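Open brush table opens for the season at Prullalham
13th May

I went along to the Prullalham arts rooms meaning to stay for twenty minutes and came home two hours later with yellow on my cuff, so you can probably guess how I felt about the new open brush table!

If you missed the notice, the Tostach craft group has set up a drop-in calligraphy and ink painting corner in the side room at Prullalham, the one past the coat hooks where the pottery shelves used to be. It's been in the works since February, when the group put in for a small neighborhood grant from the Mosquera fund and got the full 1,000 dollars it asked for. A good chunk of that went on paper, ink and brushes, and some is being held back for more paper (they go through it faster than you'd think, and I didn't exactly help).

The idea is simple enough. You come in, you sign the sheet, you sit down and you paint. There's no class to keep up with and no set piece to copy unless you want one. There are books of sample strokes on the windowsill for people who like a starting point, and somebody from the group is usually close by if you get stuck, but mostly you're left in peace with the ink. I liked that a lot. The last time I took a proper painting class I spent the whole first evening worrying about my pencil case.

I started with ochre, mainly on account of it being the dish nearest to me. It's a gorgeous color on white paper — sort of mustardy where you go lightly and nearly brown where you don't. My advice is to use the big brush and not be shy. Broad, slanting swipes are a lovely way to find out how much paint a brush like that will hold, and it's a lot! The paper crinkles a bit under it and I've decided I like the look.
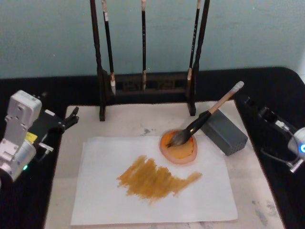

Ochre strokes on white paper, with the big brush resting in its dish.

The painting boards are big off-white ones and you're meant to leave them down on the table. They pick up marks as you go, and the group doesn't mind a bit, so please don't go scrubbing at them. I was told this quite firmly when I got the sponge out.

Now, the brushes. I've had brushes for years, and they have always lived in a jam jar, and they have always looked like it. At Prullalham they hang up, tips down, on a dark wooden rack with dragon heads at the ends of the top bar, and I'm a bit in love with it. The rack came through Bavow, the secondhand furniture place, which had it in a back corner with a price tag of 202 dollars. The group talked it down to 169, and I think they did very well. The posts are all knobs and narrow bits, the way old chair legs can be, and there's some pretty openwork carving along the rail near the bottom. Each brush has a little cord that loops onto a hook under the top bar. I spent longer than I'd like to admit just looking at it between sheets. 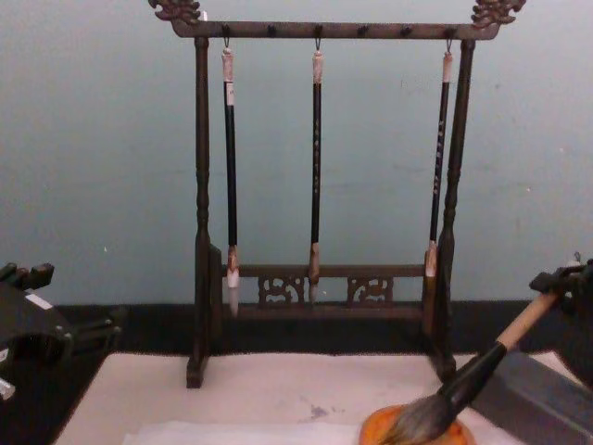
The dark wooden rack, with three brushes on their hooks.

I had a go at some lettering after the ochre, with less success. A slim brush is a whole different animal from a fat one. My verticals came out all right, my horizontals wobbled, and the less said about my dots the better. A woman across from me was doing row after row of the same short stroke, very calmly, and by the end of her page they were beautiful. I asked how long she'd been at it and she said it was her second visit, so I went back to my swipes feeling both cheered up and slightly told off.

A few practical bits for anyone thinking of going. The table is free to use, and there's a jar by the door if you want to put something toward paper. Wear something old, or bring an apron, as there are only a couple to borrow and they go fast. Rinse your brush in the sink in the hall, press it out gently on a rag (no twisting, please!) and hang it back up by its cord. Finished sheets can go on the line by the radiator and you can pick them up the next time you're in. Anything left hanging for a month gets used as scrap for test strokes.

Kids are welcome with a grown-up, and the group is hoping to get some lower stools in before the summer. They're also asking for newspaper, clean rags and flat trays of any kind, so if you've got a cupboard full of those, drop them at the front desk marked for Tostach.

There's talk of a small wall show later in the year, with one sheet from everybody who wants to put one up. I've been working on mine at the kitchen table, where I have now run out of yellow, and I've put my name down for the next afternoon. If the ochre's gone when you get there, sorry, that was probably me.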